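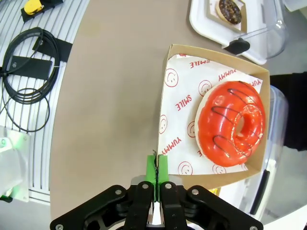

Writing Annotations for a School Reading List
Unit 2 handout, Children's Books in the Classroom
Crescencio Goicoechea, Tresdale
4 min read

An annotation is the short paragraph under a title on a reading list. It tells a child, a parent or a teacher what kind of book this is and who might like it. It is shorter than a review and it has a different job. A review weighs a book up. An annotation helps someone decide whether to pick it up.

Bring one finished children's novel to class. It should be a book you read to the last page, and it should be for readers between eight and twelve. Picture books come up in the next unit, so leave them at home for now.

What goes in

Start with the main character and the problem. Give the name, the age if the book gives it, and the thing that goes wrong or changes. For the sample novel we have been using, The Lamp at Hanrahan, one sentence will do it: "When the ferry stops running, Ines has to get her little brother across the bay before the storm season." A reader now knows who, where and what is at stake.

Then say something about how the book reads. Are the chapters short? Is it told in first person? Are there maps, letters, drawings? A child who has struggled with long chapters will want to know this more than anything about theme. Teachers want it too, especially if they plan to read aloud in twenty-minute blocks.

Last, mention anything a family may want to know in advance, such as the death of a pet or a parent. One plain clause is enough. You don't have to say when it happens.

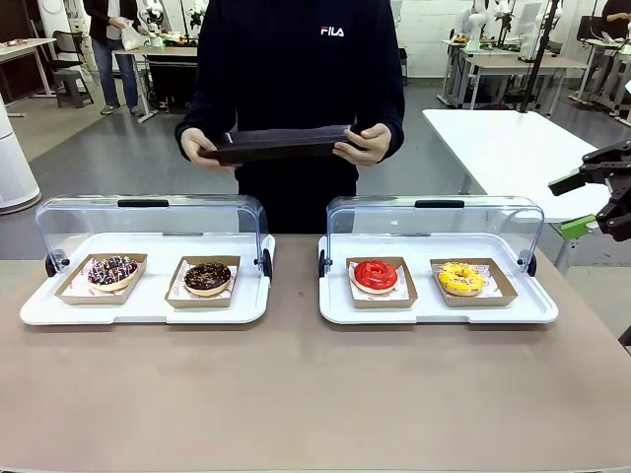

What stays out

Leave out the ending. Also leave out the twist in the middle, if there is one. As a working rule, do not describe any event past the first quarter of the book.

Leave out praise that could be attached to any title. "A gripping page-turner" fits a detective story, a horse story and a book about wizards equally well. Cross it out and see whether anything is lost. The same goes for "heartwarming" and "perfect for fans of adventure."

Leave out the lesson. Many of last year's drafts ended with a line such as "teaches children the value of friendship." Children skip books described this way, and the line is often a poor account of the story anyhow.

Choosing the detail

Most weak annotations are weak because they stay general. The writer says the hero has "exciting adventures in a strange land" when the book itself has a frozen canal and a thief who sells maps. Pick one or two particulars and let them stand for the rest.
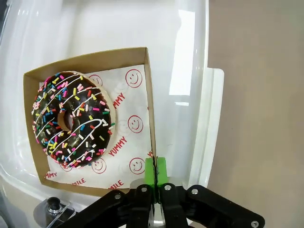
Practice picking particulars on small things before you try it on a whole novel. Write "a tasty treat" and you have told the reader nothing. Write "a donut" and you have told them a little. For the donut in this unit's photo, you might write that it is dark chocolate with white drizzle looped across the icing and rainbow sprinkles crowded along the edge. That is still one sentence, and a child could pick that donut out from a row of others. Do the same with your novel. If your sentence would fit four other books on the shelf, go back to the text and find something closer.

Detail should come from the opening chapters where possible. In Trekska, the second sample novel, the talking gate on page one is a good choice and the dragon's real name is a bad one.

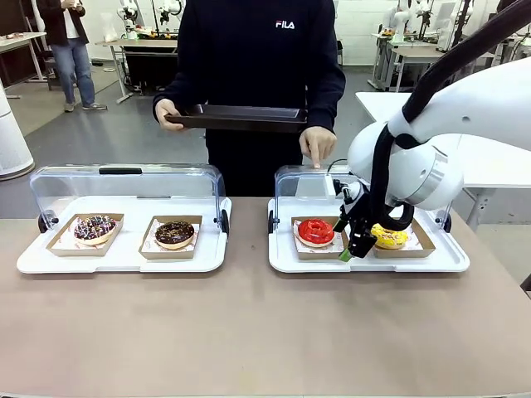

Keep the particulars few. An annotation that lists every companion, every village and every magic object is as hard to get through as one that says nothing. When two details do the same work, keep the one that is easier to picture.

Reading level

Do not put a grade number in the annotation itself. The list already has a column for that, and a ten-year-old who sees "grade 3" next to a book will often put it back. Describe the text instead: short sentences, a glossary, wide spacing, a lot of dialogue.

Be careful with length as well. Some students report page counts as if they measured difficulty. A long verse novel may take an afternoon, and a thin book with old-fashioned vocabulary may take a week.

Assignment

Write one annotation of 60 to 80 words on the novel you brought. Under it, add a note of no more than 800 words explaining what you kept, what you cut and why. Quote the book at least once in the note. Page references are needed for quotations only.

Submit both parts in a single file by 5 p.m. on the due date in the course outline. The best annotations go into the August list for the Ismont school library, with your name underneath if you want it there.

Contact the course office | © Tresdale | Back to top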